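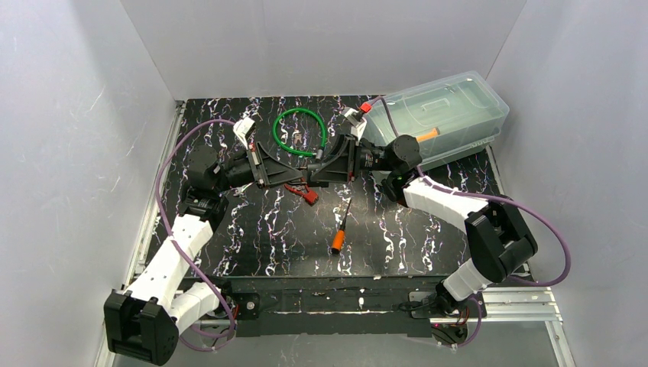 Short green hose keeps springing back into a circle, any tricks?

Cameron Carnegie

I've got a bright green hose I want to run from the shelf down to the sink in my garage, and it will not lie straight. I've had it on the black marbled worktop since Sunday and it still wants to curl itself into a ring, nearly closed, with the fitting end swinging around to wherever it likes. I like the color and I like the length, so I don't want to swap it out if I can help it. The other thing is I need to put a small dark fitting on the end and I'm scared of splitting the hose, because I already ruined a piece of the clear stuff that way (my own fault, I went at it with pliers). Do you straighten first and then fit, or the other way around? And is there a way to get the curl out for good?

Strachan

Straighten first, then fit. Fill a bucket with hot tap water, NOT boiling, and let the whole hose sit in there a few minutes. Pull it out, hang it from a nail with a bit of weight on the bottom end and leave it overnight. I did 25 feet of air line like this for my shop and it came out pretty good. It'll never be ruler straight, mind you! Mine still has a lazy bend in it and I just clipped it to the wall every couple of feet.

For the fitting, dip only the last inch in hot water again and push it on with a little twist. A drop of dish soap helps if it's a barbed one. If it's the push-in kind, skip the soap and cut the end dead square with a sharp blade, or it'll leak on you.

hovano13

just buy a new one they're cheap

Treneo

What's the hose made of? Look for printing along the side. Strachan's way works great on vinyl and polyurethane, but some air hoses are made coiled on purpose and you'll be fighting it forever. If yours came in a coil and snaps right back the second you let go, I'd leave it curly and hang it on a hook by the sink. Also check the pressure rating before you hook it up to a house tap, I skipped that once and had a very wet Saturday.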